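Two hours at Pedar, and a plate of plastic cutlery

I went to the Pedar open day in September with low expectations, and I should say so at the start. I have been to enough of these things. You get a badge, a bad coffee, a slide with a curve going up, and then a robot does something a child could do while forty people film it. Matěj Štefanec talked me into it. He used to work with me at Ďurica and he has become a believer, or at least he has stopped arguing with people who are.

The slides were skipped, I will give them that. We were split into groups and mine was taken straight through to the room where they collect the examples. The firm wants one system, called Prirkero, that can clear and lay a table with two arms working together. It learns from recorded runs in which a person steers the arms through the job, start to finish, with the cameras storing everything. One run is one example. They want 1000 of them for each task before they train anything, and for the tray task they had 1143 on the books when we visited. I asked why the extra. The answer was that not all of them are good enough to use, and when I asked how many are thrown out I got a long reply with no number in it.
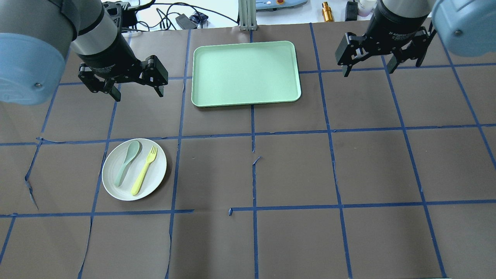
The tape grid was the part I found most interesting, and also the part I trust least. Each item gets a starting cell from a list, the operator sets it down there, and the list moves on so that the system doesn't see the same layout again and again. Sensible enough. But it is still one brown table under one set of lights. A spoon in a different square is still the same spoon. I put this to our guide, a patient woman who had clearly heard it before, and she said variety comes in stages and that positions come first. When do different kitchens come? Later. I wrote "later" in my notebook nine times that afternoon and I was not trying to be funny.

I also wanted to know who decides that a run has gone well. At Ďurica we had a packing line with a vision check on it, and it took us most of a year to agree on what a badly packed box was. At Pedar the operator marks each run straight after finishing it, pass or fail, and a second person looks at a share of them afterwards. So the person who did the work also marks it. They told me the marks agree very well. I would like to see that figure for the last hour of a shift.

We were then allowed to hang about for a while and talk among ourselves. I think this was meant to be the coffee break, but most of us stayed in the room. It's always the gaps in a tour that I learn from, when the talk has stopped and you can look at how people keep their tables.

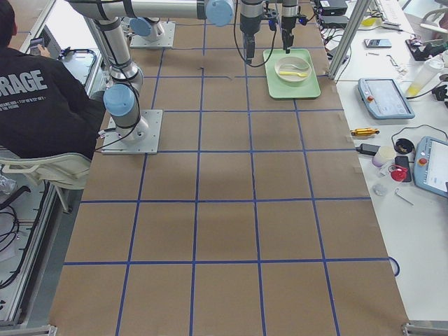 Matěj's view is that I am judging the wrong thing. He says the cups and spoons are only practice material and the worth is in the method, and that once a firm can gather examples cheaply it can gather them for anything. Perhaps. I have heard the same about every method I have ever been shown. The word "cheaply" also needs some work. A run takes a person's full attention, the items have to be put back between runs, and any change to the grippers or the cameras raises the question of whether the old examples are still any use. I asked that last one outright. They believe the old ones will carry over. They haven't tested it.

A man from Taretti, who make catering trolleys and had sent him to see if any of this might suit a canteen, asked what happens with a greasy plate. Good question, and it got the best answer of the day: they don't know, and they have no greasy plates in the set. I warmed to them a bit after that. I would rather hear it said plainly than be shown another film.

What did I think overall? The recording side is better run than I expected. People knew the list and the rules, and they didn't oversell it when pressed. The claims on the leaflet are another matter. "Ready for real homes" is printed on the front, and nothing I saw or was told supports it. By their own account the system has been tried only on the table where the examples were made.

Practical notes for anyone going next time. Take the early group, as the later ones are bigger and you can't hear. Parking is round the back and the sign for it faces the wrong way. Lunch was a cheese roll. Ask about the failed runs, and if you get a number, please send it to me.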